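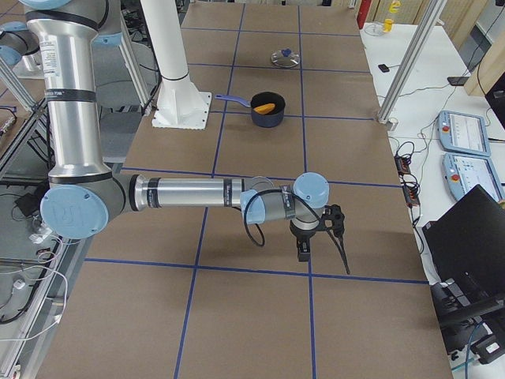
Arm and gripper over the table

Brurnden Neighbours Help Board > Home and Garden > Kitchen

How do I stop my sweetcorn going tough?

Posted by Styliani Nikolaidis, 11/05/2022

Hello all, I hope somebody kind can put me right. We moved to Brurnden in the spring and my mother-in-law is coming to stay, and she has asked for corn on the cob, her favourite thing in the world. I have made it three times now as practice and each time it has come out chewy, with that dull, starchy taste you get from a tin that has been at the back of the cupboard. I boil it in plenty of salted water for 14 minutes with the lid on. The cobs come from the greengrocer in Tokham and they look lovely, nice and plump, so I don't want to blame the shop — he is such a sweet man and always puts a bit of parsley in the bag.

Is it the salt? Is it the lid? My husband says to cook it longer, but he says that about everything, including eggs. I only have a small hob and a couple of pans, so nothing too clever please!

Châu Lã

Welcome to Brurnden, Styliani! You are cooking it far too long, my love, and please don't listen to your husband on this one. Corn is nearly ready to eat when you buy it. All you are doing is warming it through and softening the skins a little. Bring the water to a proper boil first, drop the cobs in, put the lid back on and give them four or five minutes. Then take them out straight away and don't leave them sitting in the hot water while you finish everything else, which is what I did for years until my sister caught me at it.

Leave the salt out of the water as well. Some people will tell you it makes no difference and they may well be right, but my grandmother never salted hers and I can't bring myself to start. Put it on with the butter at the table.
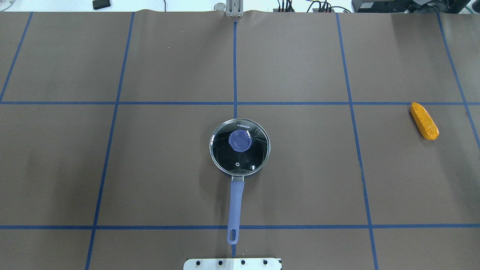
If your pan is too small for whole cobs, snap them in half before they go in. It takes a bit of strength, so hold the cob at both ends and bend it over the edge of the worktop, or lean on a heavy knife. You can steam them too, in an inch of water, and they want a few minutes more that way. I rather prefer it, because they don't come out so watery and the butter stays where you put it.

The other thing is how old they are. Corn loses its sweetness from the moment it is picked, so ask your nice man which day his delivery comes and buy it that morning. Keep the husks on until you're ready to cook, and if you must store it, put it in the fridge. In May it will have travelled a fair way, so do choose cobs with green, damp husks if he has any. I hope she has a lovely visit — tell us how you get on.

Liam Tierney

microwave. leave the husk on, 4 mins, done

Hậu Quách

I agree with Châu about the timing, though I do mine on the barbecue whenever the weather lets me. Boil for three minutes, dry them well, then turn them over the coals until they catch a bit of colour. Spring onions softened in oil and spooned over the top are wonderful, and your mother-in-law can always scrape them off if she's a butter person.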